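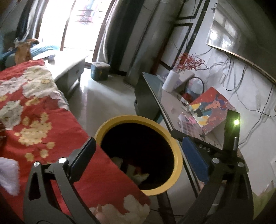
The red blanket and the bin by the bed, this morning

Board: Home and Storage > Bedrooms
Topic: Big flower blanket, small bedroom, where do you keep it in the day?

nawal_b
Posts: 113

Good morning to all. English is my third language, so please be patient with me.

I have a red blanket with big flowers in cream, white and gold. It was a wedding gift from my aunt and it is very heavy. In January I need it every night, but in the day I don't know where it should live. It covers the bed and hangs down into the bin with the yellow rim, where I keep pale cloths and small covers. Every morning I fold it, and every evening it looks as if I did nothing.

My room is small. There is the bed, a white cabinet under the window and the furniture on the other side, and between them only a walking space. I don't want to buy a big chest. What do you do with such a blanket?

Nawal Belhaj, Cilville

hala.m
Posts: 2,267

Hello Nawal, I had one almost like it, mine was green. I fold it in three the long way, then I roll it from the foot side and put the roll at the end of the bed. It looks like a long cushion. You need to press with your knees while you roll, otherwise it becomes too fat.

Please take the edge out of the bin. The blanket will pull the small things out with it when you lift it.

Driss_F
Posts: 104

I don't agree with the rolling. A thick blanket that is rolled every day gets a hard line in the middle, and after two winters you can feel it when you sleep. I leave mine flat on the bed, pulled straight, with the sides tucked under the mattress. It takes one minute. Why must it be stored at all, if you use it again the same night?

hala.m

Driss, I rolled mine for nine winters and there was no line. Maybe you rolled too tight?

Driss_F

I rolled it the way my mother showed me. Maybe the blankets are different.

latifa_z
Posts: 2,680

Both are fine, I think. For me the question is more about the bin. Nawal, is it for clean things or for laundry? If it is for clean things, I would move it to the other end of the bed, or give it a lid. A cover that hangs on an open bin takes dust down into it.

Also I would not put this blanket in a vacuum bag. I tried it with the Volau bags, and in spring the blanket came out with folds like paper. They stayed until I washed it.

nawal_b

Thank you for so many answers! Latifa, it is for clean things, but I admit that on Wednesday some socks went in which were not so clean. I have no lid for it. Could I use a round tray?

Driss, I like your idea, but my bed is against furniture on one part and I can't reach well to tuck the side there.

latifa_z

A round tray is good if it is a little bigger than the rim. If it is smaller it falls inside, and you will be angry every day.

reda_horkstead
Posts: 41

I want to say something about the window. You have a lot of daylight coming in over there, and red loses its color in the sun. My sister's blanket became nearly orange on the side near the glass. If you leave it open on the bed as Driss does, turn it with the inside up, or close the curtains at noon.

Driss_F

With the curtains closed at noon she will live in a cave. But to turn it with the inside up, yes, this I accept.

hala.m

How do you wash it, Nawal? Mine did not fit in the machine at home, so I went to McAlister, the laundry near the bus station, where they have the large ones. Ask for the cold program and don't let them dry it hot.

nawal_b

I didn't wash it yet this winter, only hung it outside. I will ask at McAlister for the price.

So tonight I try Hala's roll, not too tight, and if I feel the line I will write to Driss that he was right. The tray I will look for on the weekend. Does anybody know how to measure the rim of a bin without a soft tape?

reda_horkstead

Put a string across the top, mark it with a pen, then lay the string on a ruler.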